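Ticket: Summer institute application stuck at "Referee pending"
Portal: Markon Applications
Raised by: staff room, Brurkmont School
Opened: April 29, 2020
Status: Closed, grudgingly
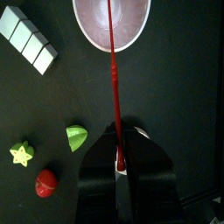 Problem as reported
One of our history teachers is applying for a place at the Gkikas summer institute for teachers. The form is complete, the essay is uploaded, and the head's reference was sent in February. The portal says "Referee pending" and won't let her press Submit. The progress bar reads 100 per cent, so it is at least cheerful about it.

What we tried first
Logged out and in again. Cleared the cache. Tried a different browser, then a different laptop, then the old machine in the library that still thinks it belongs to the geography department. Same message on all of them, though the library one took 14 minutes to deliver it.

Reply from Markon support
"Please ask your referee to check their junk folder." The head checked. Found an offer of discounted lecterns and nothing from Markon.

Second reply from Markon support
"Please confirm the number of referees entered." We confirmed one. They could see two. Asked who the second was and were told this was confidential, which is a bold line to take with the person who supposedly typed it in.

Cause
The form has 4 pages. On page 3 there is a box marked "Additional contact (optional)". Our applicant put the school office address in it, as you would. The portal treats anyone in that box as a second referee and waits for them to write a glowing letter. The office had received the request and filed it under Lost Property.

Fix
1. Open page 3 and empty the optional box.
2. Save the page. Going straight to the next one puts the address back.
3. Return to the summary and refresh it twice. Once did nothing for us.
4. Press Submit before it changes its mind.

Result
Submitted, receipt number received. Markon have passed the wording of the box to their Kasia forms team as "feedback".

Still open
The office would like to know whether it should write the reference anyway. It has started a draft.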